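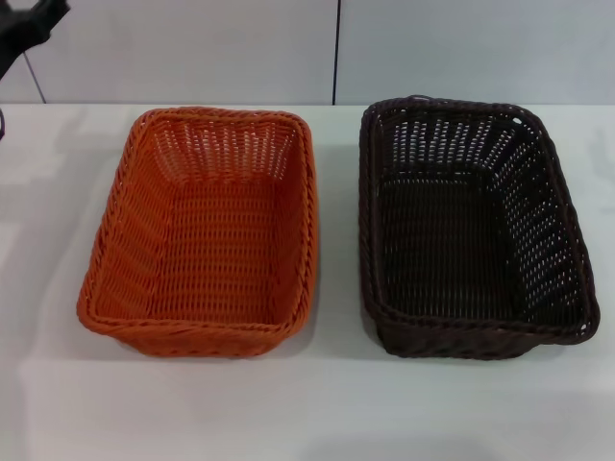

Manju Dixit
5 September 2019
Ticket 253 – Elmont cell, basket sorting task
Status: open

Problem: arm picks from the orange basket fine but stalls on the dark brown one. Log shows "no rim found" on 7 of 11 tries. The orange one had no stalls.

Checked so far:
Light level on the table is within the Clerkberg spec. Recalibrated the depth sensor, no change. Swapped the baskets left to right and the fault followed the brown one.

Likely cause: the weave on the brown basket is more open and the white table shows through as bright dots. The depth map comes back full of holes. There is also a small loop of strand standing up from the rim near the back left, and the planner may be reading it as the edge.

Next: trim the loop, rerun 5 tries, then try the Nautiyal filter build.

Filtholm asked if this is ready for laundry and toy pickup in a real home. My answer is no – a person would not be slowed by the difference between these two baskets, and the arm still does.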